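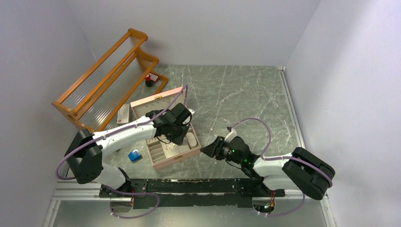 Am Donnerstag lief im Pomville die alte Fassung von "Gistier", und ich bin nach der Arbeit noch hingegangen. Der Film hat bei mir seit Jahren einen festen Platz, obwohl ich ihn nur von einer schlechten Videokopie kannte. Moataz Benkirane hat ihn mit sehr wenig Geld gedreht, fast komplett in einem stillgelegten Wasserwerk. Danach kam von ihm lange nichts mehr.

Die Handlung ist schnell erzählt. Eine Technikerin (Doaa Bouzid) soll nachts eine Pumpe abschalten und hört aus den Rohren eine Stimme, die ihren Namen kennt. Mehr passiert in der ersten Stunde kaum. Mich stört das nicht, der Ton trägt den Film. Mohcine Ouali hat die Musik gemacht, überwiegend tiefes Brummen und ab und zu ein Klavier, das leicht verstimmt klingt.

Das letzte Drittel ist schwächer. Mahmoud Belhaj spielt den Vorgesetzten so laut, dass man auf seine Auflösung gar nicht mehr gespannt ist. Die Szene im Schacht funktioniert im Kino trotzdem viel besser als zu Hause, weil man endlich etwas erkennt. 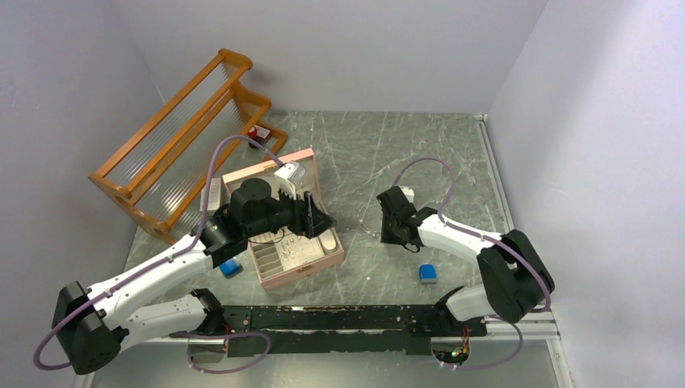 Zwei Roboterarme, dazwischen eine offene rosa Box.

Bei Rinel ist der Film inzwischen auf Scheibe erschienen, Auflage 3.000 Stück, mit 2 Schnittfassungen. Meine hat die Nummer 959. Die längere Fassung bringt vor allem mehr Gänge durchs Wasserwerk, die kürzere reicht völlig. Gut ist der Audiokommentar von Aicha Ragab, die damals den Schnitt gemacht hat und ziemlich offen über die Streitereien mit der Produktion redet. Das Booklet ist dünn und hat Tippfehler.

Im Dezember zeigt das Pomville noch "Kumarasinghe", Benkiranes zweiten Film. Den kenne ich noch gar nicht. Karten gibt es nur an der Abendkasse.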